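Packing Toiletries for the Dorm Welcome Boxes: My Project Report

For my class project I wanted to figure out the best way to pack a small box of bathroom basics for new students moving into Irbridge Hall. Sounds easy, right? I thought so too, until I tried to get everything into one shallow box without it turning into a jumble.
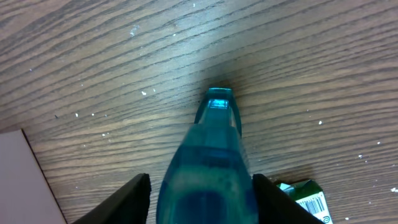
My first job was picking what goes in. I started with a long wish list and kept crossing things off (bye, shampoo). The little spray bottle was the one I went back and forth on the most, and as you can tell from the blue-green one on the table, the trigger sticks out to the side and wants a bit of room of its own. I kept it on the list anyway, with a note to turn the trigger toward the middle.

Then came the box. I looked at two sizes from Gramel and went with the shallow one, mostly so people could see what they were getting the second they opened it!
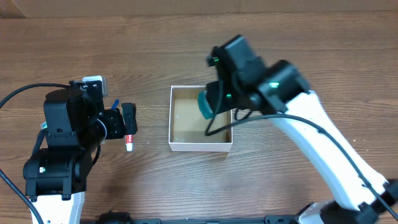 I also set myself a budget of 5 dollars a box, and boy, did that make me picky. The Dondden store had the best prices on razors, but the toothpaste was cheaper in town, so I ended up making separate trips.

For the packing order, I wrote down a different one each time and took notes on how it went. Putting the bottle in a corner first, standing up, made the most sense to me, and then smaller stuff can go in beside it. 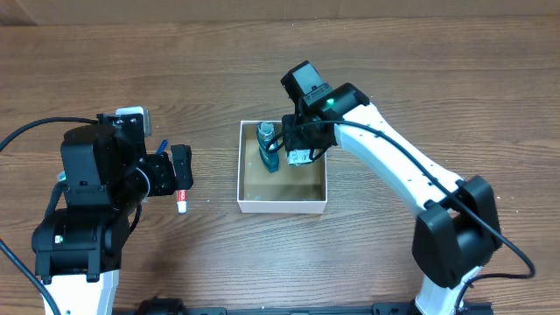

What I Would Change

I'd start with everything laid out next to the empty box before packing a single thing. Toothbrush, razor and toothpaste on one side, bottle on the other, and then you can spot what's missing right away. I spent 45 minutes on my first afternoon mostly hunting for stuff I'd already bought. 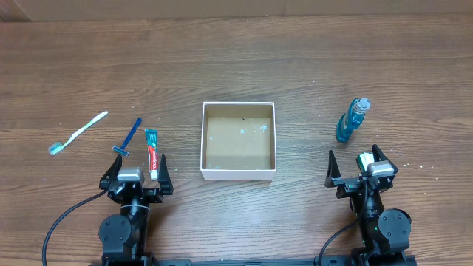

Chaudhary wrote back on my draft that the toothbrush should have its own cover or sleeve, especially if it's riding next to a razor. I'm adding that to the shopping list, and I'll have to see if it still fits the budget.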